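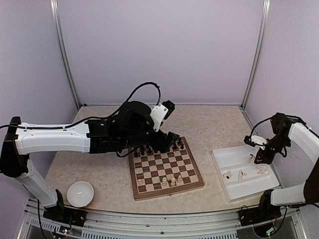
Board Games in the Public Library: A Study of Provision in Mistbridge
Final report, Module 2

1. Background

Public libraries in Britain have lent more than books for many years, and several now keep board games for use on the premises. This report considers how such a service is run at Mistbridge Library and at the smaller branch in Beaulieu. It was prepared for the second-year unit on community services.

2. Method

A short questionnaire was left at the issue desk of each branch during April. Thirty completed forms were returned. Both branches were also visited in the early afternoon and again on a Friday evening, when the Mistbridge games session is held. Staff allowed us to read the lending rules and the list of titles held. Children under sixteen were not asked to take part.

3. Findings

Chess and draughts were the games most often named on the forms. Newer titles were borrowed mainly by families, who tended to take them home for the weekend. At Beaulieu the games are kept behind the desk and must be requested, and several people who use that branch wrote that they had not known the games were there. Mistbridge keeps its games on open shelves next to the newspapers.

Missing pieces were the most common complaint. Mistbridge checks each box on return, while Beaulieu relies on the borrower to report a loss. Replacement chess pieces are bought from Goltero, a mail order supplier, although a single pawn cannot be ordered and a full set must be purchased each time.

The yearly budget for games across both branches is £3000, part of which comes from the Gerkia Fund. The grant may be spent on stock but not on furniture – a limit that staff at Beaulieu mentioned, as the branch has only two tables suitable for play.

4. Recommendations

Beaulieu should display a printed list of its games near the entrance. Both branches should adopt the same check on return, and incomplete chess sets should be kept for spare parts. The Fund should be asked whether tables could be included in the next grant.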